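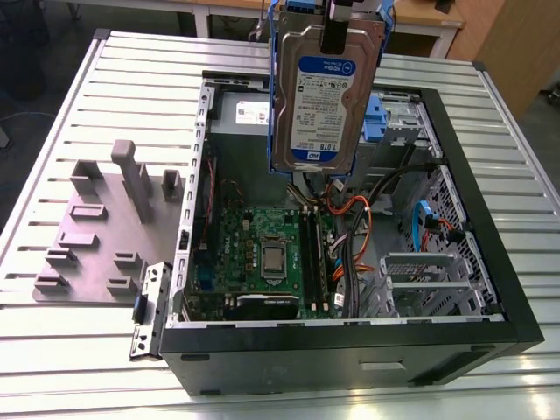
# In Praise of the Big Dumb Box

My opinion of the office tower computer has gone up every year since people stopped wanting them. It is ugly, it is the size of a carry-on bag, and it eats the one part of the desk where your left knee would like to be. It also comes apart. You lay it on its side, you take the panel off, and there is everything you paid for, arranged in plain view with wide-open spaces between the parts, like a small town in Nebraska.

I bring this up because the town of Sutthorpe has decided to be rid of all of its towers at once. The surplus list that went out with the last budget packet shows 853 of them, and the replacement is a sleek little thing called the Solheim, which has no screws on the outside and, as far as anyone has been able to tell me, none on the inside either. It looks like a coaster. I set my coffee on one at the library and was spoken to.
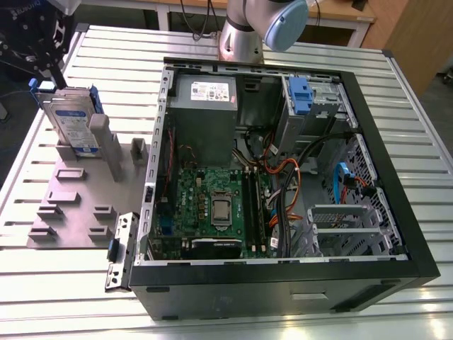 What gets me is the blue plastic. Somebody, years back, in a meeting I would have paid to sit in on, decided that the parts a person was meant to touch should be blue and the rest should be gray or black. So the latch is blue, and so are the brackets that hold the hard drive. A person who has never opened a computer in her life can look down into that mess of wiring and think, well, I'll start with the blue. I can't name another household object that is so decent about it. My dishwasher has been hiding its filter from me since we moved in.

The hard drive itself is an honest object too. It's a metal slab with a label that tells you what it is and how much it holds. One terabyte, say. You can hold your tax returns, your wedding, and eleven years of emails from your homeowners' association in one hand, and feel that they weigh something, and that if you dropped them it would be your own fault. I find this bracing. The place where my files live now is a monthly charge.
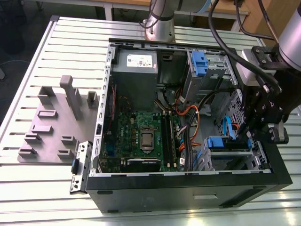
**By the Back Page columnist** | *The Sutthorpe Weekly Extra* | 2019-02-10

---

I should admit to an interest. Last November I opened up our own tower, the one in the den, with the aim of getting the drive out before the rest of it went to the recycling drop-off. I had set aside the afternoon. I had a headlamp. I had a muffin tin for the screws, which is a trick I read about and was eager to be seen using.

The drive was out before I had the headlamp adjusted. Two cables off, squeeze the blue bits, lift. The muffin tin held nothing. I stood there in my headlamp like a man who has trained for Everest and been dropped off at the gift shop.

Having the afternoon free, I kept looking. I don't claim to understand a motherboard. It's green, it has a square in the middle where the thinking happens, and the memory goes in the long black slots beside it. But I could follow it, in the way I can follow a baseball game on the radio. The gray box with the sticker is the power supply, and you know it is because the fat bundles of wire come out of it and go everywhere else. The fat wires bring the electricity and the thin ones bring the news. I'm told this is a simplification. It has served me well at parties.

## The case for the other side, which is short

People who like the new machines make three points and I'll give them all a hearing, since I had to.

They say the new ones are small. True. I would only ask what Sutthorpe is planning to do with the space. I've been in the permit office. There is already a good deal of floor in there that isn't pulling its weight.

They say the new ones are quiet. Also true, and I miss the noise. A tower let you know it was working. When it stopped humming you knew to worry, and when it hummed louder you knew you had opened too many things. The Solheim is silent when it's thinking and silent when it's dead, and you learn which by waiting.

And they say nobody repairs their own computer anyway. This one deserves a real answer. It's mostly correct. Out of every 100 people who own a machine that can be opened, I would guess the great majority never open it, and I'm including myself for all the years up to last November. But I've never used the fire escape at the library either, and I'd notice if they bricked it over. The point of a removable side panel is partly that it's removable. It changes how you feel about the box. You own it a little more.

I tried this argument at home and was asked when I last opened the hood of the car. We moved on to other subjects.

## The glue problem

The real villain is glue. I have a laptop called a Kitum that I bought because it was on sale and the color was described as "fog." When the battery started to go, I took it to the repair counter at the mall, where a polite young person turned it over, turned it back, and told me that the battery was glued to the keyboard, that the keyboard was part of the lid, and that I might be happiest with another Kitum. The quote for doing it anyway came to more than the laptop. I paid 57 dollars to be told so, and they kept the pen I'd lent them.

Compare the tower. Its great weakness as a piece of design is that it assumes you may be back. There's a metal cage for the drives and a latch to let one go. The wires have slack in them, whole loops of it, so that a thing can be unplugged without pulling on its neighbor. Slack is wasteful, I suppose. It's a few extra inches of wire in every machine, and somewhere there's a spreadsheet in which those inches were finally found and cut. But slack is also what makes a thing fixable, and I'd extend that to calendars and marriages if I had the column space.

Furniture went the same way. We own a bookcase from Plikis that can be put together exactly once. The instructions have a drawing of a smiling person assembling it and no drawing of anyone taking it apart, and when we moved it from the hall to the den I found out why. It's a lovely bookcase. It will be buried where it stands.

## What I'd do about it

Here is my proposal, which I've also sent to the town in a letter, and which I understand has been received.

Keep some. Pull the drives from the lot, wipe them or drill them or do whatever makes the lawyers sleep, and then hold back a few dozen towers and put them on the long tables in the library basement with the side panels off. Let kids at them. Let me at them. You can learn a surprising amount from taking a drive out and putting it back in, chiefly that it goes in only one way and that you'll try the other way first. The budget packet has 4,000 dollars set down for "disposal and hauling," and I'd like to see a slice of that spent on screwdrivers and a box of bandages, because the edges of the sheet metal are the one part of the design I can't defend.

The rest can go to the recycler, who at least will be able to get into them. I picture someone at the plant with a Solheim in one hand and a chisel in the other, some years from now, saying a word.

Our own drive, for the record, is in the kitchen drawer with the takeout menus, still in its blue brackets. I've been asked what I'm going to do with it and I've said I'm going to go through it. I have also been asked to take the empty tower out of the den, and I've said I'm keeping it for parts. It's a good answer. I'd recommend it to anyone with a garage, and I expect to get another two years out of it before someone asks which parts.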